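19 January 2020 – table top, finish check

Top is the pale one from Frerichs, job 209. Second coat of the Skalus hardwax went on earlier in the week, rubbed out by hand with a Gokell white pad. Sanded to 80 underneath, then finer; grit log is on sheet 2905.

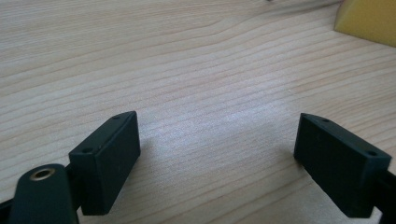
Purpose of today's look was sanding marks and lap lines, before the top goes back on its base. Checked under the existing light only. The grain runs in fine wavy lines, and the soft bright patch across the middle washes it out somewhat, so cross-grain scratches there would be easy to miss. Repeat that strip with a low side lamp. Toward the ends I felt no ridges with a fingertip.

Dust is the other item. The Bateck filter is almost due for a change and the last coat picked up nibs near one corner. De-nib with the gray pad, wipe, leave overnight.

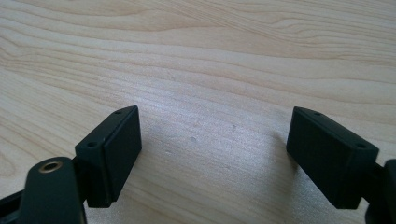

*Table top, center area. Two tiny pale specks on the wood.*

To do:

- try the specks with a dry cloth first, then the pad
- side lamp over the center strip
- order filter, fit before the February tops
- no third coat until both checks are logged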